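Does a Clean Table Look Clean, or Is It Clean?

Explainers for ages 8 to 11
Updated 5/22/26

Grown-ups love to say "Clear the table!" Then somebody moves the crayons, the cereal bowl and the pile of mail, looks at the bare top and says, "There, all clean." Should you believe them? I wouldn't, at least until I had checked a few things.

Clear and clean are two different words. Clear means the stuff is gone. Clean means the crumbs, the sticky spots and most of the germs are gone too. You can have one without the other. A table with a jar of pencils on it might be very clean, and a table with nothing on it might have a ring of old juice on it that you only find with your elbow.

What about white tables? People often say white furniture is cleaner. I have my doubts. White paint and white plastic don't scrub themselves. White does make some kinds of mess easier to spot, such as a blob of ketchup or a pencil mark. But it's pretty good at hiding salt, sugar, flour and dried milk. A dark table does the reverse. It shows you the flour and hides the gravy.

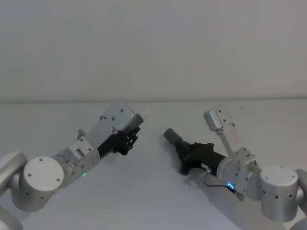

Shiny or dull matters as well. A shiny top bounces light at you like a mirror, so a greasy fingerprint shows up as a smudge in the shine. A dull top, which grown-ups call matte, scatters light in all directions. Smudges can be harder to see on it. Does that mean there are fewer of them? Of course not.

Shadows can fool you too. A soft gray patch on a pale table might be dirt, or it might be the shadow of your own arm. Move your arm. If the patch moves with you, put the sponge down.

Now for the spray bottles. Suppose a label says a cleaner works "10 times better." Better than what? Plain water? A dry sock? If the label doesn't say, the number isn't telling you much. For ordinary crumbs and juice, a damp cloth with a little dish soap does the job on most tables. Ask a grown-up before you use anything stronger, and never mix two cleaners together. Some mixtures make dangerous gas.

Try it yourself

You need a flashlight, a damp white cloth and a table that somebody has told you is clean.

1. Look at the table from above, the way you usually do. Write down what you see.
2. Crouch until your eyes are almost level with the top. Look across it.
3. Lay the flashlight on its side so the light skims over the table. Crumbs you missed may now have long shadows.
4. Wipe one corner with the cloth and look at the cloth.

Was your first answer right? Try again after dinner, and on a table of another color. One test on one table isn't much proof of anything, including the things I've told you here.

And germs? They're far too small to see, even with the flashlight. So if anyone says they can tell a table is germ-free by looking, ask them how.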